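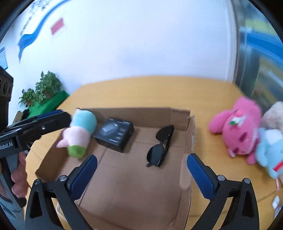

Ryszard Adamczyk
Section Moderator, Small Kitchens & Counter Service
Posts: 2153

Topic: Pretzels going soggy by lunch, still on baking soda

I've been making soft pretzels for the counter at our place in Purnton since March and I love them, customers love them, and by noon they look like they've been left out in the rain. The salt melts, the crust wrinkles, and the bottoms stick to the paper. At 7 in the morning they're gorgeous!

Bread flour, a little butter, malt syrup, overnight in the walk-in. Then a boil in baking soda water, salt, and into the oven. I go by color and pull them when they're a nice medium brown. They cool on the racks and then go into the glass case with the door shut.

My wife says stop boiling and go to lye like a real bakery. I'm nervous about having lye around a kitchen that size – we have high schoolers working the counter. So is it the soda, or is it me?

daher_deli
Member

It's the glass case. Pretzels sweat. You shut the door on something warm and salty and the steam has nowhere to go except back into the crust. Prop the door, or put them on hooks out in the open like the mall places do.

Lye won't fix that. I use lye and mine would go wet in a closed case too.

flitness
Member

Half agree with daher. The case isn't helping, but I bet they're underbaked as well. Medium brown is too light, you want them darker than feels comfortable. And how long are you boiling? If it's a full minute you're loading the outside with water before they even see the oven. Thirty seconds, tops, then let them drain on a rack. I do them chilled so they hold their shape.

Also, when do you salt? I salt only what I'm going to sell in the next couple of hours. The rest get baked plain, then a quick brush of water, salt, and two minutes back in the oven when I need them.

Ryszard Adamczyk
Section Moderator

Uh, a minute and a half on the boil. My aunt's recipe says until they float and then some, and I never questioned the "and then some."

They're going in the case a bit warm too, because we open at 7:30 and I'm always behind. I like the salting later idea a lot. Doesn't the brushed salt fall off, though?

old_proofer
Member

Going to be the grump. Baking soda pretzels are bagels with a tan. If you're charging pretzel prices, use lye, wear gloves and goggles, keep it locked up, and do the dipping yourself before the kids come in. Bakers have handled it for generations. The flavor isn't even close.

flitness
Member

Come on, that's harsh. Plenty of people like the soda ones, and he asked about sogginess. There's also baked soda, where you spread regular baking soda on a tray and put it in a low oven for an hour. It gets stronger, so you can dip cold and skip the boil altogether. Still wear gloves, it'll irritate your skin. Use stainless, it's rough on aluminum pans.

Salt sticks fine if the brush is barely damp and you put it on right away. I lose a few grains, who cares.

daher_deli
Member

Baked soda is decent. I'd call it most of the way to lye. Old proofer will now tell me I'm wrong.

old_proofer
Member

You're wrong. It's better than the boil, I'll give you that much.

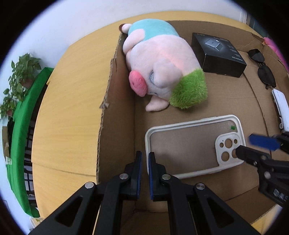
Update: one week with baked soda

Ryszard Adamczyk
Section Moderator

Okay so I tried it! Cold dip, gloves on, drained on a rack, and baked until I was sure I'd ruined them. They came out a deep chestnut and my wife ate two standing up. I left the case door propped and salted in batches like flitness said.

At 1 in the afternoon they were still dry on top. A little chewy compared to the morning, but no puddles and nothing stuck to the paper. I also switched to the Bridar pretzel salt a friend had left over, and the bigger grains seem to hold up better, although I changed so many things at once that I can't say which one did it.

The bottoms are a touch pale now. Do you all bake on parchment or straight on the tray?

daher_deli
Member

Parchment, one rack lower than you think. And don't double the trays, you're insulating the bottoms.

bun_warmer_2000
New member

Silicone mats here, but my bottoms are pale too so maybe don't listen to me. Does the cold dip work on pretzel bites? We do a ton of those for ball games.

flitness
Member

Works great on bites. Use a spider strainer and do small batches or they all glue together. Ditch the mats and try parchment.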